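**Soler tabletop handling: progress report to Cesitix**

Period covered: up to March 2019
Site: Pollovthorpe

Work this period was on three parts of the software: marker tracking, the recording tool, and the first version of the grasp planner. The first two are in regular use. The planner runs but is behind schedule.

**Tracking**

The pose of each hand-held gripper is worked out from the printed markers on its cube. The old code dropped the pose whenever fewer than two faces were in view, which left gaps in many recordings. The new version carries on from a single face and uses the previous pose to choose between the two possible answers. Gaps are now much shorter. Fast turns of the wrist still cause trouble and we have not fixed that yet.

**Recording tool**

Vuditz, our recording program, now starts all streams with one command and writes a single file per take. It checks the clock offset between cameras at the start and refuses to record if the offset is more than 15 milliseconds. We have 353 takes on disk. Of these, 102 were made with the old version and have to be converted before they can be used for training. The converter is written and tested on a small batch.

Soft items have taken most of the recording time. Paper tissue changes shape as soon as it is gripped, so the perception code cannot match it to a stored model as it does with rigid parts.

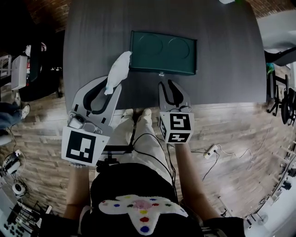
*Tissue held in the left gripper, right gripper open, with the green tray on the table behind.*

For these items we have stopped trying to estimate a full pose. The software now finds the outline and the highest point, and passes only those to the planner. It is a simpler output and it has made the planner easier to write.

**Planner**

The planner picks a grasp point and a path to the tray for one arm at a time. It takes about 3 seconds per request, which is too slow for the trial we agreed. Most of that time goes on collision checks against the table, and many of them are repeated. We plan to store the results between requests. Two-arm planning has not been started.

**Problems**

- Small translucent items are often missed by the depth camera. We are testing a colour-only detector.
- The build server ran out of disk space and the nightly tests did not run for part of the period. Old logs are now deleted automatically.

**Next steps**

Convert the old takes, finish the collision cache, and run the one-arm trial on rigid items first. Soft items will follow once the outline method has been checked on new recordings. We ask that the two-arm milestone be moved to July. No change to the budget is requested.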